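How to choose and install more memory in an old desktop computer

My neighbour Huiling Gu wanted to throw out her computer because it took so long to open her e-mail. I asked her to wait one weekend. We put in more memory and she is still using it today. I have done the same job many times since I moved to Undness, and people ask me for the steps, so I have written them down here. English is my third language, so please write to me if a sentence is not clear.

First, find out if memory is your problem

Open the programs you use on a normal day and leave them open. Then start Task Manager (on Windows, press Ctrl, Shift and Esc together) and click on the Performance page. Look at the line for memory. If it stays near the top while you work, more memory will help you. If it stays at half or lower, your money is better spent on a solid state drive.

Write down what you have

On the same page you can see how much memory is installed and at what speed it runs. You also need the type, such as DDR3 or DDR4. The types do not fit in each other's places, because the notch in the bottom edge is in a different position. The surest way is to read the label on a stick you already own, or to look up the model of the computer on the maker's support page. Look there also for the largest amount the board accepts. Huiling's computer was put together by a small local shop called Trimorska, and the model of the board was printed on the invoice from December, which she luckily kept.

Shopping

Buy two sticks of the same size and speed, sold together as a kit. Mixed sticks often work, but when they do not, you can lose a whole evening looking for the fault. Used memory is fine from a seller who takes returns. Desktop sticks are long and laptop sticks are short, and I have seen a careful person order the wrong one. It was me.
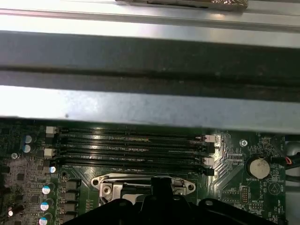

Filling the slots in the right order is the part where most of my readers get lost. The manual has a small drawing, and the slots often have tiny names printed beside them, for example A1, A2, B1 and B2. A board with four slots in a row, all of them empty like the black ones in my photo, gives you a free choice, so follow the manual exactly. With one pair of sticks it is very often the second and the fourth slot, counting from the processor. If you put the pair side by side, the computer may still start, but on many boards the memory will be slower.

Putting the sticks in

Shut the computer down, pull out the power cable and hold the power button for a few seconds. Touch bare metal on the case before you touch anything else, and repeat this whenever you have walked across a carpet.

Open the clips at the ends of the slot. Some boards have a moving clip at one end only. Hold the stick by its edges, match the notch, and press straight down with both thumbs until the clip closes. It needs more force than you expect — my friend Hjalti Frandsen stopped too early and believed his new memory was broken. If the notch does not match, do not push. Turn the stick around and try again.

First start

The first start can take longer than usual, and the screen may stay black for a minute or two. Wait. If nothing comes after that, switch off, unplug, and press both sticks down again. Still nothing? Try one stick alone, then the other. When Windows opens, check the amount on the Performance page, and run the Windows Memory Diagnostic once before you trust the computer with important work.

Last changed on 5 May 2024. Thank you to Lilla Kocsis for correcting my spelling.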